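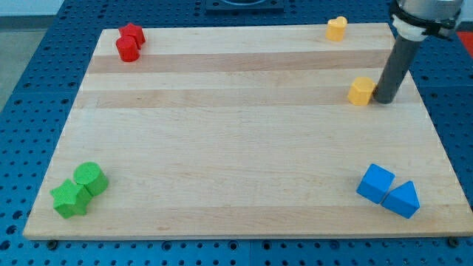 Blocks on the maple board, red star and cylinder at the upper left.

DALLON ALLOTMENT ASSOCIATION
Minutes of the ordinary meeting held on 25 September 2024 in the back room of the Pruvost Arms

Present: Colette Barbier (chair), Sylvain Rolland, Ysaline Masson, Ysaline Caron, Minttu Kettunen (minutes), and eleven plot holders, two of whom had come in for the quiz and stayed.

As there are two Ysalines, they appear by surname. The last set of minutes did not do this and Masson was recorded as both proposing and opposing the same motion.

1. Apologies
Plots 4, 9 and 22. Plot 15 sent apologies for the July meeting, which were accepted.

2. Minutes of the last meeting
Agreed, with two corrections. For "the chair shouted" read "the chair raised the matter". For "Masson" in item 6 read "Caron", both times.

3. Matters arising
The gate. The new padlock has been fitted and the code sent round. Plot 11 reported that the code did not work. Plot 11 was using the old code. Plot 11 felt the old code had been easier to remember. Noted.

The wasps. Gone, or at any rate elsewhere.

The sign. It still says ALLOTMENTS AND NO DOGS. Rolland had said in June that he would repaint it and confirmed that this was still his position.

4. Money
Rolland reported a balance of £1,764 in the main account. Rents are all in except for one, and the person concerned was looking at the ceiling during this item. The water bill for the summer was £324, against a good deal less last year. Caron asked whether this could be the hosepipe on plot 7. Plot 7 said it could be anybody's hosepipe. Caron said that it was green and went into plot 7. The chair moved us on.

5. The water tank
This took up most of the evening.

Masson presented the quotations for replacing the tank by the lower path. Drestus would supply and fit a tank of 3,000 litres, but want to bring a small digger in through the bottom gate, and the bottom gate is narrower than the small digger. Pravel would supply a smaller tank, 600 litres, at £540, and would carry it in by hand. Delivery would be in October.

Plot 18 asked why we could not mend the present tank. Masson said that it had been mended in the spring, and the spring before, and that there was now more mend than tank. Plot 18 said his father had put that tank in. The meeting was quiet for a moment out of respect and then somebody asked if his father had kept the receipt.

Caron preferred the larger tank and proposed taking out a gatepost. Rolland said the gatepost was holding up the hedge. Caron said surely the hedge was holding up the gatepost. Several members offered to go and look, but it was dark by then and raining, and the offers were withdrawn.

Proposed by Masson that we accept the Pravel quotation. Seconded by plot 2. Carried, nine votes to four, with plot 18 abstaining in a marked manner.
Action: Masson to place the order. Rolland to tell Drestus, politely.

6. Compost
The chair reminded members that the communal heap is for things that rot. Since July it has received a kettle, a quantity of carpet and one boot. If anyone has the other boot, they are asked to keep it.

Kettunen offered to draw up a list of what may go on the heap. Plot 9's neighbour asked for the list to be short. There was a discussion of citrus peel which I have not recorded, having recorded it in March.
Action: Kettunen, list, one side of paper.

7. Autumn show
Classes as last year, except that "longest bean" will now be measured by someone who has not entered it. Caron asked for it to be minuted that she had no complaint about last year's result. She asked for this twice.

The marrow class was retained by one vote. Plot 6 will again provide the tea urn, and the chair will again provide the fuse.
Action: Barbier to book the hall and ask what became of our trestle table.

8. Plot inspections
Inspections will be carried out before the clocks go back. Plot 13 asked whether brambles counted as cultivation if you picked them. The chair said no. Plot 13 asked if it was different if you had made jam. The chair asked if there was any jam. There was not.

9. Any other business
Plot 20 has spare raspberry canes, free to anyone who will dig them up. Plot 20 would also like her fork back.

Plot 11 asked for the gate code again.

10. Next meeting
Same place, after the show, date to be put up on the shed door. Closed at 9.20, the room being needed for the quiz.

M. Kettunen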